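Small Bathroom, Full Clean: Our Home Care Project
Ho-yin Cheng and Baltasar Iglesias

For our January unit we had to pick one household job, do it properly and write up what we learned. We picked the washbasin in the small bathroom at Cirnier house, and we ended up loving it! A basin looks like a five-minute job until you get close to it. We listed 11 spots where dirt can hide, and the worst ones were all near the tap and along the wall.

Our first plan was to use only a sponge. Arash Tabrizi, who had done the kitchen sink project, told us to get a brush instead – great advice. A sponge slides right over the grooves between tiles, and bristles get down into them.

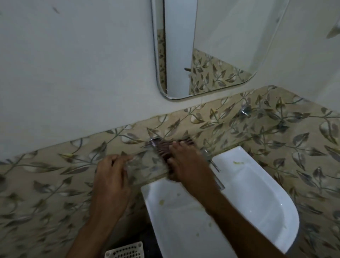
Fig. 1. Brush work next to the tap, with the leaf-pattern tiles behind.

We also learned to work from the top down. Mirror first, then the tiles, then the rim, and the bowl last, so that nothing drips onto a part you have already finished. We split the cleaning into four rounds and swapped jobs after each one. 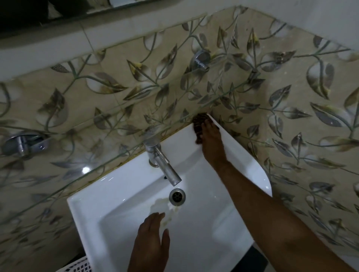 The joint between a basin and the wall was our favorite topic in the whole project, and we had pages of notes on it. Soap and dust settle there and a flat cloth can't reach them. A small oval brush is a really good fit, with the bristles pressed right in where the back of the rim meets the tile. The bowl needs its own attention too, like the pale yellowish streak around the drain. We would give the drain ring seven minutes by itself next time, and we'd bring an old toothbrush for the slots.

Last updated: 12/19/18

Related projects
Kitchen Sink Care – Arash Tabrizi
Sorting the Zirlow Pantry – Máté Deák
Folding Sheets Without a Fight – Tien-fu Tsai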